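An afternoon at the Skiltard open day: can machines do the chores yet?
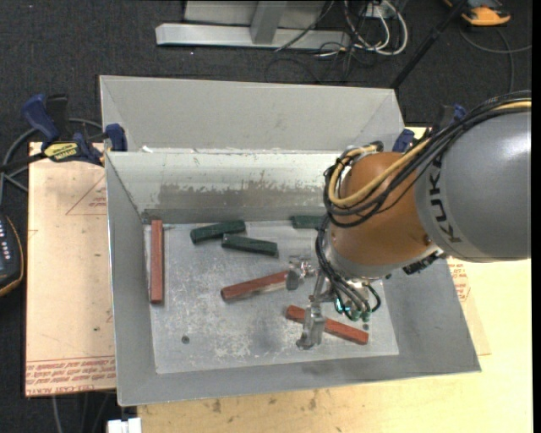
Can a robot tidy up a shop floor or a kitchen for you yet?

Parts of it. Machines are getting good at picking up one known thing and putting it in one known place, and they still struggle when the things are mixed, soft, shiny or piled on top of each other.

I got to Skiltard a little after 2 in the afternoon, in June, with a notebook and a very large lemonade. The open day fills one long hall, with demos down both sides, and I started with bin picking (my favorite!). A KUKA arm, a scuffed gray metal bin, red and green blocks on the bottom. It sounds like toddler stuff, but anyone who has fished the last bolt out of a deep tray knows the problem. You have to get your hand in past the walls, and the piece you want may be lying at an odd angle or snug up against its neighbor. One of the engineers told me the corners and sides are where most of their work goes, and that a clean grip in open space stopped being interesting to them a while ago. The bin was held with ordinary IRWIN bar clamps, the same kind I have in my garage. I loved that.

Their handout says the picking software, called Cusi, was tried on 200 bins last winter and emptied 151 of them without anyone stepping in. I think that's terrific, though I would not leave it alone overnight with my silverware drawer.

Farther down was the Plalden stand, which is the home side of things. Towels, mostly. The folding took up to 5 minutes per towel, and the results looked like my own folding, so no complaints. Socks are "on the list." The dish rack demo was down for repairs when I came by, and I missed the restart because I was in line for a pretzel.

Ikby had the last spot by the doors with a shelf restocker for small hardware stores. It knows 96 items, all boxed. I asked about loose items in bags and got a big grin and "come back next year," which I fully intend to do.

If you go, park behind the hall and wear comfortable shoes, as the floor is hard and there are hardly any chairs. The talks upstairs were full by 3, so sign up at the desk on your way in.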